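Sneha Malhotra spends most of her working day sitting at a table with a gripper in each hand. She runs demonstration collection at Skenora, where a team of 12 people records everyday tabletop jobs for a model that is supposed to learn them.

"People expect the hard part to be the training," she said. "For us it's getting 200 good examples of somebody doing a boring thing."

The boring thing this month involves a sponge and a tray. Malhotra said small objects like these show up quickly whether a person has learned to work through the grippers or is still fighting them. New collectors tend to squeeze too hard and move too fast.

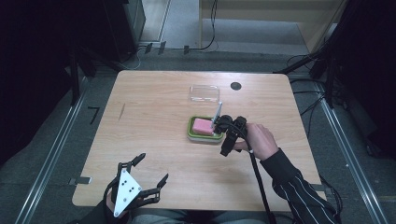 "I tell them to slow down, but only a little," she said. "If you crawl, the model learns to crawl. We had a batch in August where everyone was so careful that we threw out most of it."

A session is 50 takes, then a break. Between takes the collector shifts the objects, because a set where everything starts in the same spot is close to useless. Ankit Mishra, who reviews the recordings, rejects any take where the hands leave the camera's view or the cable gets pulled tight.

He keeps some of the mistakes, though. A fumbled grasp that the person recovers from is worth having, Mishra said. "A drop with no recovery, I cut. A drop and then a second try — I want that one."

The current set stands at 229 accepted takes. Malhotra wants more hands in it before it goes to training, and two new collectors start next week.

"They'll be slow on the first day," she said. "Everybody's wrists hurt on the first day."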